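预算表第四版，终于敢贴出来了

周三晚上把表格又从头捋了一遍，给双臂工位留的钱总算能对得上了。上一篇底下有好几位问我到底打算买什么、先买什么、哪些东西可以晚点再说，评论框里实在写不下，干脆开一篇新的。内容很碎，是我自己做计划的笔记，想到哪儿写到哪儿，各位挑有用的看。

先交代背景。Nurton这个小项目从去年拖到现在，目标一直没怎么变：一台带躯干的双臂机器人，在普通房间里干点收拾柜子的活儿，拉抽屉、推抽屉、把台面上的小物件挪个地方。听着简单得要命，对吧？我一开始也这么觉得，第一版预算就写了三行：机器人、夹爪、杂项。现在的第四版有两页多，“杂项”那一行拆出来的东西比前两行还让人操心。

另外我现在手上没有实机，所有的活儿都在仿真里跑。仿真房间是我自己搭的，砖纹墙面，深色地板，一扇白框的窗，一个黄色台面的小柜子。审美上请多包涵，我搭的时候满脑子都是碰撞体。不过搭完这个房间之后，采购这件事一下子具体了起来！以前看报价单，看到的是一堆型号；现在看报价单，我会想这个手腕能不能伸到柜子侧面，那个手指够不够细。

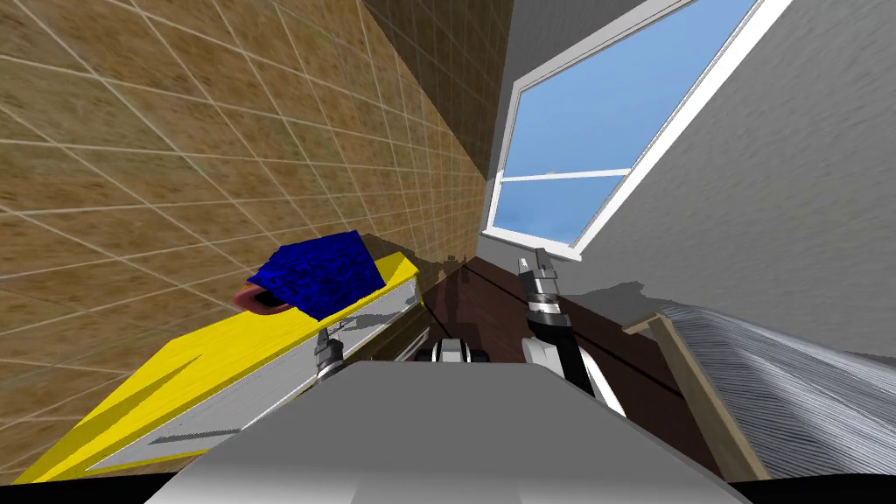
先跑仿真，再填数字

我特别想劝跟我预算差不多的朋友：下单之前，先把你最想让它干的那件事在仿真里完整跑几遍。我说的完整，是从机器人站在房间门口那一刻算起，到它干完活收手为止。中间那些你平时懒得做的过渡动作，恰恰最费钱。

举个例子。我原来计划的是单臂方案，理由很充分，便宜嘛。开抽屉一只手就够了，另一只手在那儿闲着，看着就像浪费。后来我把任务改成“开抽屉，再把台面上的东西一起挪走”，单臂方案当场就尴尬了。要么把物件一件一件拿下来，要么就得有第二只手从另一侧托着。我在两个方案之间来回摇摆了好几个礼拜，最后把双臂那一列涂成了绿色，心里一下子踏实了。

到今天为止，我在仿真里累计跑了182次任务，成功失败都记在一张表里。这个数字在做研究的人眼里估计不值一提，可是对写预算来说太够用了。我给每次失败都标了个原因，再按原因排序，排在前面的几项就是该花钱的地方。排在后面的那些，我忍痛把对应的升级配件都删了。删的时候真的很痛，有一款带力反馈的腕部模块我看了大半年，产品页都快背下来了。

失败原因里排第一的是夹爪的朝向。手腕转到某些角度的时候，手指前面的空间非常有限，旁边又是墙又是窗框，规划器会绕一个很大的弯子。这个弯子在仿真里只费一点时间，放到真实房间里，就意味着周围要留出更多的空地。空地也是钱啊！我租的那间屋子就那么大，柜子往外挪一点，门就没法全开。

所以预算表里多了一栏，叫“场地”。里面有重新铺地垫的钱，有把窗边那排架子搬走的工时，还有一笔我自己都没想到的：窗帘。仿真里窗外是一片蓝天，光照稳定得像假的一样（本来就是假的），而真房间的窗朝西，下午的太阳会直接照到柜面上。先挂个遮光帘，比换一个动态范围更大的相机便宜太多了。
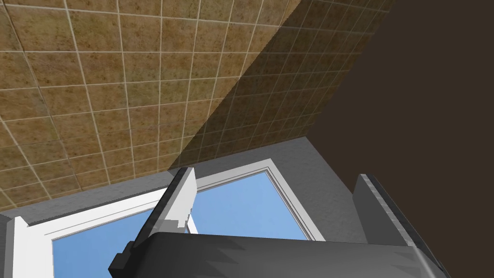 贴着夹爪往上看，窗和砖纹顶面都歪着进来了

相机：我改主意最多的一项

说到相机，这部分我推翻了三回。

第一回我想省，只留头部一个相机，觉得机器人看得见柜子就行。第二回看了一圈别人的配置，又热血上头，恨不得每个手腕各装两个。第三回，也就是现在这版，头部一个，左右手腕各一个，先不加外部视角。

让我冷静下来的是把各个视角的画面摊开来看。手腕一转，视野里可能全是顶面和窗户，跟柜子半点关系都没有。这种画面要不要存？存多少？如果每个手腕装两个，同样没用的画面就会多存一份，硬盘那一栏得跟着涨。我把这个问题拿去问Agnese Vaher，她在做双臂这块比我早好几年，回我的信只有两行，大意是先把一个手腕相机装稳，标定能保持一个月不跑，再来谈第二个。我把这封邮件打印出来贴在显示器边上了。

相机支架也别忘了算。我第一版完全漏了支架，第二版写的是“自己打印”，第三版老老实实地留了200欧，给一套金属件加备用螺丝。自己打印当然也行，前期验证我还是会打印，可是我算过自己拆装的频率，塑料件大概率撑不到秋天。

线材同理。从手腕走到躯干的线，要跟着胳膊一起转，弯折半径、固定点、备用长度都得想。这东西单价不高，所以特别容易被忽略，等到要用的时候等货又要等上好久。我现在的做法是，凡是会动的线，一律买双份。不会动的线买一份，将就用。

夹爪：细一点，再细一点

夹爪这部分我最兴奋，写得可能有点长。

候选有两家。一家是Oosthuizen的两指夹爪，手指细，接口文档写得非常清楚，我读得津津有味。另一家是Wevum的，开口行程更大，握力也更足，但是手指根部偏宽。单看参数表我会选Wevum，因为我这人看到大行程就走不动路。

可我的任务是开抽屉。抽屉把手是横着的一根，手指得伸到把手跟前，再找个合适的角度搭上去。手指粗一点，能用的角度就少一截。我在仿真里把两家的手指外形都按图纸换进去试过，细手指那一版，接近把手的路径明显更从容，我盯着看都觉得舒服。宽的那一版也能开，只是对站位挑剔，机器人离柜子远一点近一点都不行。 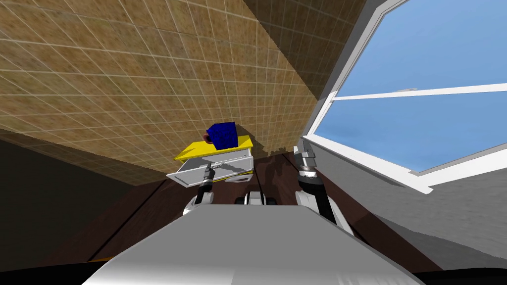

左手在把手上，右手先在窗边举着

所以定了Oosthuizen，左右各一只，型号完全一样。这里有个小小的私心：左右一样，备件就只需要备一种。我见过左右手用不同夹爪的工位，功能上非常灵活，但备件柜也非常壮观。我这种一个人维护的小项目，备件越少种类越好。

手指垫片要单独买，一包340欧，乍一看贵得让人皱眉。后来我仔细读了说明，里面有三种硬度，够我把各种材质都试一遍，试完还能剩不少。我还是下决心留着这一行。之前用便宜垫片的教训太深了，表面一磨光，抓什么都打滑，调了好几天参数，最后发现毛病在那层橡胶上。那几天的时间，怎么也值回这一包的钱了。

给还没选夹爪的朋友几点我自己在用的笔记，顺序不分先后：

手指尖到法兰面的距离，一定要用带上相机支架之后的实际值去算，别用产品页上的裸值。

问清楚断电之后手指是松开还是保持。双手一起拿着东西的时候，这个区别大了去了。

驱动器的接口版本跟控制柜要对得上。我有一次就差一根转接线，整个周末泡汤。

看一眼维修周期，再看一眼有没有替换机可以借。

躯干和底座，贵得很老实

躯干和双臂是打包报价，占掉整张表的大头，我在Bestdale那里拿的报价。这家分销商的人很有耐心，我前后改了好几次配置，他们每次都重新出一份干干净净的单子，连注释都帮我对齐了。报价具体数字我就不贴了，各家渠道不一样，贴出来也没有参考意义。

可以讲的是报价单后面那几行。运输、吊装、开箱验收、首次标定，这些都是分开列的。我建议大家拿到报价先翻到最后一页，从后往前看。我就是从后往前看，才发现首次标定可以自己做，只要提前把培训那一项勾上。培训大概700欧，比上门标定便宜，而且学会了以后一直能用。我算了一下以后自己搬动底座的次数，果断勾上！

也有反过来的情况。吊装那一项我原本想划掉，找几个朋友来搬一搬。把包装尺寸和楼梯转角一比，我默默地又把它加回来了。朋友还是请来吃饭比较好。

底座我选了固定式。移动底座我当然也喜欢，谁不喜欢呢，光是想想它自己从门口开到柜子前面，我就坐不住了。可是这样一来，地面平整度、导航、充电位全都要进预算，Nurton就变成另外一个项目了。我给移动底座单独建了一个标签页，名字叫“以后”，里面已经有十几行了，没事的时候就去添一行，权当逛街。

双手协同，花钱的逻辑不一样

有个事我想多写两句，因为市面上的采购清单很少提。单臂的时候，精度不够可以靠多试几次补回来。双臂一起抬东西，两只手之间的误差会直接压到被抬的那件东西上，一边高一边低，上面放的物件就跟着往一边去。我在仿真里专门设了这么一组任务，台面上摆着一蓝一红褐两个小东西，两只手配合着去抬。同一套轨迹，只要把两臂基座的相对位置故意改偏一点点，后面的姿态就能差出很多。
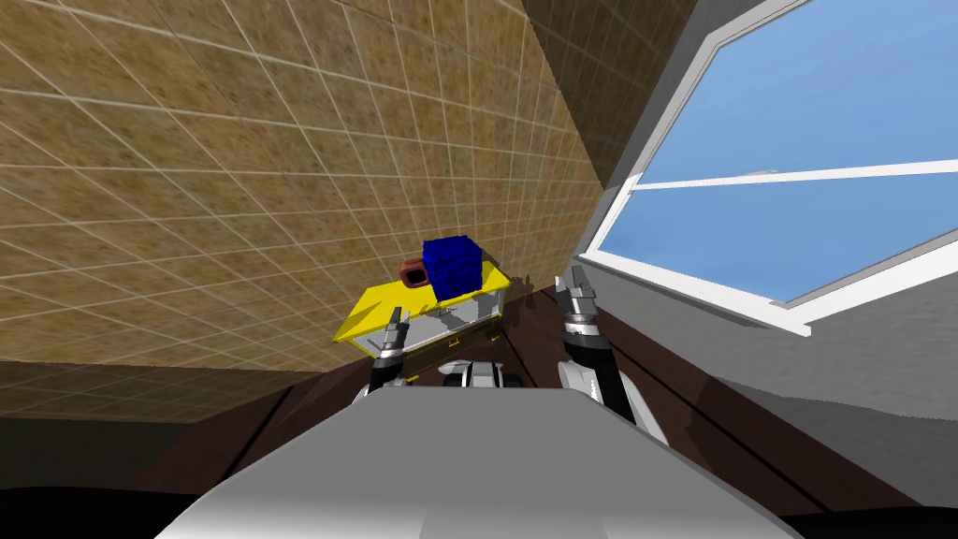

这组任务对预算的影响很直接：我把原来留给“高级抓取算法授权”的钱挪了一大半，给了标定板、力传感器和一个像样的安装平面。软件的事情我可以熬夜，安装平面熬夜是熬不平的。力传感器先上一边，另一边留好接口和线，等第一阶段的数据出来再决定补不补。供应商听到我只买一只，语气里有一丝惋惜，不过还是把第二只的法兰件先给我配上了，很感谢。

还有一件跟协同有关的小东西，急停按钮。我多买了一个，一个装在桌边，一个拉到门口。双臂展开之后占的范围比想象中宽，站在桌边那一侧的时候，有些角度我其实看不到另外那只手。门口那个位置看得全，我估计以后大半时间都会站在那儿。

付款节奏和等货

钱怎么分批付，我排了三拨。第一拨是场地和安装平面，这个月就能动工。第二拨是机器人本体加培训，六月签。第三拨是夹爪、相机、垫片和各种线，本体发货前再下单，这样万一型号有变还来得及改。

唯一例外的是控制柜到夹爪的那几根线，第一拨就买了，货期太长，等不起。昨天已经到了一箱，我拆开摸了半天，又原样放回去了。

预备金留了一成。这个比例我问过几个人，说法从半成到三成都有，我选一成完全是看余额选的。目前已知会从里面出的有两项：一张更高一点的工作椅（调试的时候要看到柜子顶面），还有一块旧柜子的替换面板。仿真里的柜子随便撞，撞完重置就行，真柜子撞坏了要去家具店。

还没想好的

几件事先挂在这里，有经验的朋友请一定留言。

抽屉滑轨的阻力。仿真里我设的是一个固定值，真柜子拉到一半会有一下卡顿，我还没想好该买一个顺滑的新柜子，还是就用手边这个难伺候的。Agnese投票给难伺候的那个。

夹爪的防护套。有没有人用过薄的那种？会不会挡住手腕相机的视野？

标定板放墙上还是放桌上。墙上省地方，可是我那面墙有点潮。

保险。我问了两家，一家让我填了很长的表，另一家到现在还没回。

表格本身我会再整理一下，把跟我房间有关的那几栏去掉，留一份空白的放到下载页里，公式都保留着。要是哪位用了之后发现哪一栏加错了，麻烦告诉我一声，第二版就有一栏把含税和不含税加到一起去了，我对着那个总额高兴了整整一个下午。

下一篇应该是安装平面动工，我已经把卷尺放在门口了。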